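# Parallel jaw slips off folded microfiber - fingers or wrist camera?

**Mylene Aquino**

I'm comparing two finger sets on a parallel-jaw gripper, the stock Vollis pair and a flat Metorix pair. The task is folding a microfiber towel on a dark cloth. Single layer is fine with both. Folded, the flat pair closes on the top layer only in 20 of 100 tries. Force limit and approach speed are the same for both sets.

Purple towel on the charcoal cover, from the side camera twice and the wrist camera last: 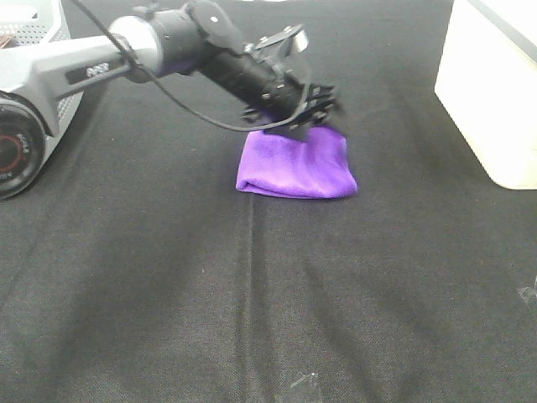
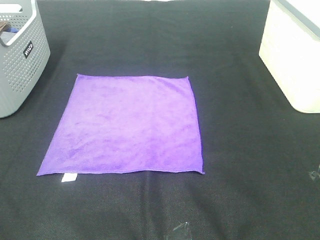
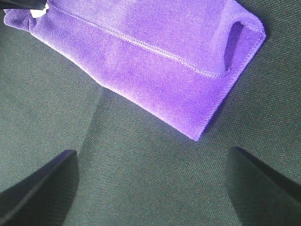
## Replies

**Jhun Policarpio**

Check the approach height first. Your table cover has creases in it, so a fixed Z is not the same height everywhere. Tape the cover down and run the set again before you blame the fingers.

Also log the jaw width at close. One layer and two layers should give different readings - if they don't, your encoder is too coarse for this.

**Alfredo Belmonte**

Softer pads. Worked for me.

**Yevhen Kushnir**

Pads will raise friction on the outer layer, but they won't get the lower finger under the second one. I would pick the grasp point from the wrist view. It shows the seam and the gap between the layers near the squared end, and the side camera is too far back for that. Aim past the gap, go 2 mm lower, then close.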